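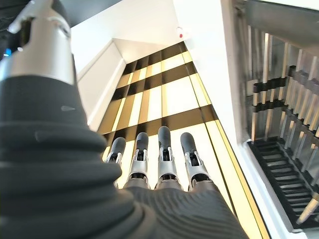 I spent part of November sitting next to people who teach a robot to do the washing-up, and I came away thinking most of us who collect examples for a living are collecting the wrong ones.

I should say where I stand. I used to run data collection at Prilov, where the target on the wall was 3,000 episodes and the only thing anyone asked me was how close we were. An episode is one go at a task, start to finish, with everything the cameras and joints recorded. We hit the target. The model we trained on it could put a plate in a rack as long as the plate was where we always put it, facing the way we always faced it. Move it a hand's width and the arm went to the old place and closed on air.

I blame myself for that more than the model. We had good operators and we told them to be tidy. If they fumbled a grasp, we threw the episode away and asked them to do it again. After a few weeks of this they stopped fumbling, the recordings all looked alike, and I wrote a pleased email.

Vasanthi Kumarasinghe, who trains operators at Amevine, does it differently. Her people get 75 episodes to a block, and for each one the starting layout is changed before anyone touches the controls. The plates go in at another slot or another angle, or a rack is shifted along. It is slow. Resetting often takes longer than the task. I asked her whether management minded and she said they had minded a great deal until they saw the first results on a kitchen the robot had not been trained in.

Resetting is the part of the job that gets no credit. On most teams it falls to the newest person, it isn't written down, and it is done by habit. Habit is the trouble. Ask someone to put a plate back "anywhere" and they will put it in the same two or three spots all afternoon. Tyyne Kemppainen got round this with a printed sheet of layouts, shuffled each morning, and I think that sheet did more for the quality of the data than any piece of hardware bought that year.

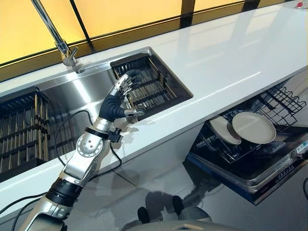

Keep the mistakes

My second complaint is about what gets deleted. Plenty of teams still keep only the clean runs. The argument is that a system which learns by copying should be given nothing bad to copy, and I understand it, but a machine that has never seen a plate slip has no idea what to do when one does.

Achilleas Margaritis ran a small comparison on this. He took 200 clean episodes and trained on those, then swapped 11 of them for ones where the operator had lost the grip and recovered. The second version was better at picking up again after a bad grasp. It is one test on one task and he would not want me to make a law of it. I would still like to see more people try it before they empty the bin.

What you can't do is keep the mistakes without marking them. A recovery is useful when the label says where it begins. Otherwise the system may learn the slip along with the rescue. 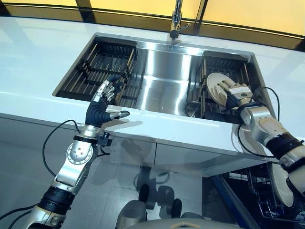
Labels cost money, of course, and so does the time of anyone patient enough to write them well. Kyriaki Konstantinidis, who manages the budget for a collection team, told me she could pay for twice as many episodes if she dropped the written notes. She has kept the notes. I think she is right, though I know from Prilov how hard that is to defend when somebody senior wants a bigger number for a slide.

So my suggestion is a dull one. Report the number of different starting layouts next to the number of episodes — same line, same size of type. Put the reset on the schedule as work and pay for it as work. And let the operators say which episodes they think are worth keeping. They have their hands on the controls all day and they usually know by lunchtime.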